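법과 가족생활 강의노트
6주차 경제적 학대와 명의 채무

지난주 남은 부분 먼저. 민법의 일상가사대리에서 시간이 모자라 건너뛴 것이 하나 있는데, 남편이 몰래 진 빚과 남편이 아내 명의로 진 빚은 다른 문제입니다. 앞의 것은 누가 갚느냐를 따지기 전에 '생활에 필요한 빚이었나'를 묻습니다. 뒤의 것은 계약서에 이미 아내 이름이 있습니다. 채권자 쪽에서 보면 이보다 깔끔한 서류가 없습니다. 오늘은 이 깔끔한 서류 이야기만 합니다.

1. 용어

경제적 학대란 배우자나 동거인, 가족이 상대방의 돈 버는 일, 쓰는 일, 모으는 일을 통제하여 생활을 자기에게 묶어 두는 행위를 말합니다. 시험 답안에 '돈을 안 주는 것'이라고 쓰는 사람이 해마다 있습니다. 틀렸다고 하기엔 아깝고 맞았다고 하기엔 모자라서 채점자가 괴롭습니다. 아래 정도로는 나누어 쓰세요.

수입 차단: 출근 방해, 직장에 반복 전화, 면접 날 아침에 사라지는 자동차 열쇠.
지출 감시: 영수증 제출, 용돈제, 장 본 내역에 대한 구두 심문.
명의 이용: 상대방 이름의 대출, 카드, 휴대전화, 사업자등록.
자산 처분: 상의 없는 예금 해지, 보험 해약, 전세보증금 담보 제공.

네 번째까지 한꺼번에 나타나는 사안이 드물지 않은데, 교과서들은 대개 두 번째에서 멈춥니다. 영수증 이야기가 쓰기 편해서 그런 모양입니다.

2. 읽기자료: 이오네스쿠의 플리스트데일 조사

이번 주 필독 논문은 셀마 이오네스쿠(Selma Ionescu)의 플리스트데일(Flistdale) 조사입니다. 도시 한 곳의 상담기록 1,398건을 손으로 읽고 분류한 연구로, 방법론 장이 본문보다 깁니다. 건너뛰지 말 것. 과제가 거기서 나옵니다.

핵심 숫자는 둘입니다. 1,398건 중 본인 명의의 채무가 남아 있던 기록이 1,017건이고, 그 가운데 채무의 일부라도 면제받거나 조정받은 것이 115건입니다. 나머지는 갚았거나, 갚고 있거나, 연락이 끊겼습니다. 저자는 '연락이 끊김'을 독립된 항목으로 두었는데 심사자 한 사람이 결측치로 처리하라고 요구했다는 이야기가 각주 31에 나옵니다. 학계의 예의를 갖춘 각주치고는 꽤 사나우니 재미로라도 읽어 보세요.

주의할 점. 상담소에 온 사람들의 기록이므로 이 비율을 도시 전체로 넓혀 말하면 안 됩니다. 지난 학기 보고서 절반이 여기서 미끄러졌습니다.

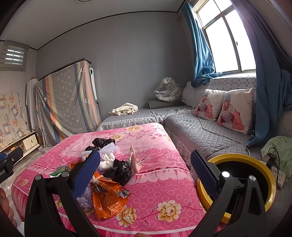

협박을 받고 서명한 대출계약도 일단 갚아야 하나요?

강박에 의한 의사표시는 취소할 수 있지만, 협박한 사람이 은행이 아니라 배우자라면 '제3자의 강박'이 되어 은행이 그 사정을 알았거나 알 수 있었다는 점까지 다투게 됩니다. 취소가 받아들여지기 전에는 계약이 유효한 것으로 다루어지니, 연체가 쌓이는 동안 소송 준비를 하게 되는 셈입니다. 취소권에는 기간 제한도 있습니다. 민법 제110조와 제146조를 같이 펴 놓고 읽으세요.

3. '알 수 있었다'는 누가 증명하는가

수업용 사안입니다. 후데츠(Hudec) 씨는 결혼 3년차에 칼톤(Kalton) 은행 지점에서 대출서류에 서명합니다. 남편이 옆에 앉아 질문에 모두 대신 대답했고, 창구 직원은 후데츠 씨에게 신분증을 달라는 말 외에 한마디도 하지 않았습니다. 돈은 당일 남편의 계좌로 넘어갔습니다. 이혼 후 후데츠 씨 앞으로 매달 700유로 가까운 상환 청구가 왔고, 채권은 추심회사 쿠스톨라리(Custolari)에 팔렸습니다.

쿠스톨라리의 첫 독촉장은 '고객님의 소중한 신용을 위하여'로 시작합니다. 소중한 신용이 어떻게 생겨났는지는 묻지 않습니다. 추심회사가 산 것은 채권이고 사연은 매매 목록에 없었으니까요.

은행 측 주장: 본인 확인을 했다. 설명서를 교부했다. 교부받았다는 칸에 체크가 있다.
후데츠 씨 측 주장: 체크는 남편이 했다. 설명은 남편이 들었다. 돈은 남편이 받았다.

토론에서 물어볼 것. 옆 사람이 대신 대답하는 상황을 본 직원은 무엇을 알았어야 합니까. 직원에게 부부관계 감별을 요구하자는 말이 아니냐는 반론이 꼭 나옵니다. 고객을 잠깐 혼자 앉혀 놓고 본인에게 직접 묻는 데는 2분쯤 걸립니다. 번호표 기다리는 시간보다 짧습니다.

4. 집을 나올 때의 서류
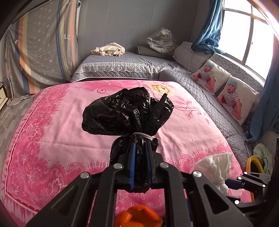

명의 채무 사건에서 증거의 태반은 집 안에 있습니다. 그래서 상담 현장의 첫 질문은 "무엇을 들고 나오셨습니까"가 되는데, 법대생이 상상하는 대답은 서류철이고 현실의 대답은 비닐봉지인 때가 많습니다. 검은 비닐을 둥글게 뭉치고 목을 가느다란 흰 띠로 조여 놓은, 위 사진과 같은 봉지를 떠올리면 됩니다. 저렇게 묶인 것을 보고 안에 대출계약서가 있으리라 짐작할 사람은 없고, 들고 나온 본인도 며칠 지나면 무엇을 넣었는지 헷갈립니다. 이오네스쿠의 기록에도 접수 당일에 낸 서류 목록과 2주 뒤의 목록이 다른 경우가 자주 나오는데, 상대방 대리인은 이 차이를 진술의 비일관성이라고 부릅니다. 짐을 풀어 본 것이라고 부르면 안 될까요.

실무에서 쓸 만한 순서를 적어 둡니다.

먼저 신용정보 조회. 본인이 모르는 채무가 나오는 시점이 대개 여기입니다.
다음으로 금융기관에 계약서 사본, 신청 당시 녹취, 접속기록을 요청합니다. 보관기간이 끝나면 기관 쪽 대답이 아주 짧아집니다.
문자와 메신저는 대화 전체를 내보내기로 저장합니다. 욕설이 있는 부분만 캡처해 오면 앞뒤가 없다는 말을 듣습니다.
휴대전화 명의와 인증서 비밀번호를 바꿉니다. 단, 아직 같이 사는 경우에는 변경 알림이 상대방에게 갈 수 있으므로 상담원과 시기를 먼저 정할 것.

마지막 줄의 '단' 이하를 빼고 외우면 안 됩니다. 안전 문제와 증거 문제가 부딪치면 안전이 먼저입니다. 판례 평석에는 이런 문장이 없어서 여기 씁니다.

5. 구제수단 비교

취소·무효 주장: 계약 자체를 겨냥하므로 성공하면 가장 시원합니다. 증명책임이 무겁습니다.

이혼 시 재산분할에서의 고려: 부부 사이에서는 빚을 상대방 몫으로 정할 수 있습니다. 다만 채권자는 그 합의에 끼어 있지 않았고, 끼어 있지 않았다는 이유로 여전히 명의자에게 청구합니다. 학생들이 가장 억울해하는 대목인데 당사자만큼은 아닐 겁니다.

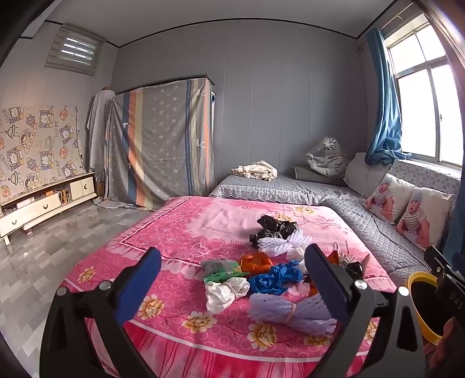

그래서 판결문에 '남편이 부담한다'고 적혀 있어도 독촉장의 수신인은 그대로입니다. 명의자가 일단 갚고 전 배우자에게 구상해야 하며, 전 배우자에게 재산이 없으면 구상권은 액자에 넣어 둘 만한 권리가 됩니다.

채무조정·개인회생·파산: 누구의 잘못인지 묻지 않는다는 점이 장점이자 단점입니다. 빚은 줄지만 학대가 있었다는 사실은 어느 칸에도 적히지 않습니다. 신청서의 '채무 증대 경위'란은 석 줄입니다. 석 줄에 결혼생활을 요약해 본 당사자들의 글이 논문 부록 2에 익명으로 실려 있습니다.

형사절차: 서명을 위조했다면 사문서위조, 사기 등이 문제됩니다. 친족 사이 재산범죄의 특례는 손질이 이어져 온 영역이니 인터넷 요약본 말고 현행 조문과 헌법재판소 결정을 직접 확인하세요. 작년 노트를 물려받은 사람은 이 부분을 특히 믿지 말 것.

6. 입법론 메모

이오네스쿠의 제안은 소박합니다. 상담기관이 발급한 확인서가 있으면 추심을 일정 기간 멈추고, 그동안 금융기관이 대출 당시의 경위를 조사하게 하자는 것입니다. 반대 논거는 악용 우려입니다. 부부가 짜고 빚을 피하려 들 수 있다는 것인데, 논문 5장이 이에 답합니다. 답이 충분한지는 여러분이 판단합니다. 저는 절반쯤 설득되었고 나머지 절반은 확인서의 발급 기준이 흐릿하다는 데 걸려 있습니다.

과제

후데츠 사안에서 칼톤 은행을 대리한다고 가정하고 답변서의 쟁점 부분을 A4 두 장으로 쓸 것. 피해자 쪽을 쓰고 싶다는 요청이 매번 오는데 받지 않습니다. 상대방의 제일 좋은 논거를 써 본 적이 없는 사람은 그것을 깨지도 못합니다. 각주 31과 같은 문체는 삼갈 것.

제출은 다음 수업 전날 오후 6시까지. 파일명에 '최종', '진짜최종'을 넣지 마세요.

다음 주는 후견제도와 고령자 재산입니다. 오늘의 네 가지 유형에서 배우자 자리에 자녀를 넣고 다시 읽어 오면 예습이 거의 끝납니다.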